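Início | Fórum | Normas e boas práticas | Coleta de dados | Entrar

Imprimir esta página | Enviar por e-mail

Critérios de aceitação para demonstrações com garras manuais em eletrodomésticos

Swati
9 de setembro de 2023

Estou redigindo o procedimento interno para gravação de demonstrações com garras manuais (duas garras, cubos de marcadores fiduciais em cada uma, câmera na cabeça do operador). A tarefa é abrir e fechar a porta de um micro-ondas e girar os botões. No lote de agosto foram gravados 1.463 episódios e, após a triagem, ficaram 1.145. A maior parte das rejeições foi por perda de rastreamento do cubo esquerdo.

Dúvidas:
- existe regra aceita para o tempo máximo de oclusão dos marcadores?
- a bancada deve ser esvaziada antes da gravação ou podem ficar objetos alheios à tarefa?
- o aparelho pode ficar ligado à tomada?

Não encontrei norma específica. As de segurança de robôs industriais tratam da célula com robô, e nesta fase não há braço nenhum em operação.

Wataser

Cada laboratório faz de um jeito. Nós tiramos tudo da mesa e nunca deu problema. Quanto à tomada, desligue. Da oclusão não sei dizer, o nosso software descarta sozinho.

Hammad Bangash

Também desconheço norma específica. Na Govix usamos um procedimento próprio, revisão 37, do qual resumo os itens pertinentes.

Oclusão. Rejeitamos o episódio quando um dos cubos fica sem nenhuma face legível por mais de 60 quadros consecutivos. O limite vale para cada mão separadamente. Se as perdas se concentram em um só lado, verifique primeiro a geometria: uma porta que abre para a esquerda tende a encobrir a mão esquerda quando o operador a passa por trás do painel. Instrua-o a manter o cubo do lado de fora da porta e repita a série antes de mexer na calibração.

Bancada. Discordo da resposta anterior. Esvaziar tudo produz dados que não generalizam. O que exigimos é que o arco da porta e o corredor de aproximação das duas garras estejam livres. Garrafas e copos podem ficar atrás ou ao lado do aparelho, desde que fora desse volume. Recipientes com líquido, somente tampados. Cabos, presos à mesa.

Energia. Aparelho fora da tomada, com o plugue à vista do operador. A cavidade é conferida no início de cada série e só o prato giratório permanece dentro.

Operador. Antebraços descobertos ou manga justa, arnês ajustado antes de pegar as garras, piso desimpedido na área dos pés. A posição inicial é com as duas garras apontadas para o aparelho e os dois cubos no campo da câmera.
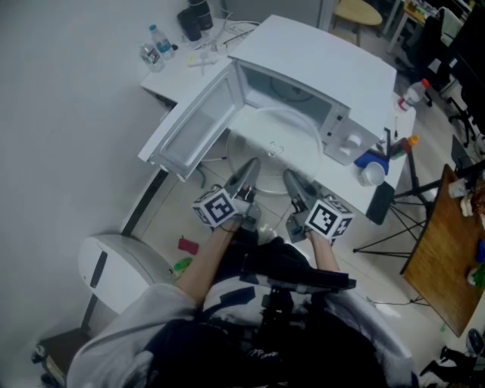
Rafia Khokhar

Acrescento dois pontos à resposta do Hammad, com a qual concordo no essencial.

Primeiro, registre o estado inicial da porta nos metadados. Séries com a porta aberta no primeiro quadro e séries com a porta fechada são tarefas distintas e não devem entrar no mesmo lote. No projeto Zirnomine isso não foi feito e a separação teve de ser manual.

Segundo, botões giratórios brancos sobre painel branco são difíceis de segmentar. Anote a posição angular de cada um antes da série. O limite de 60 quadros me parece permissivo para o giro de botão; para essa subtarefa convém um valor menor, a definir conforme a taxa de quadros da câmera.

Imprimir esta página | Enviar por e-mail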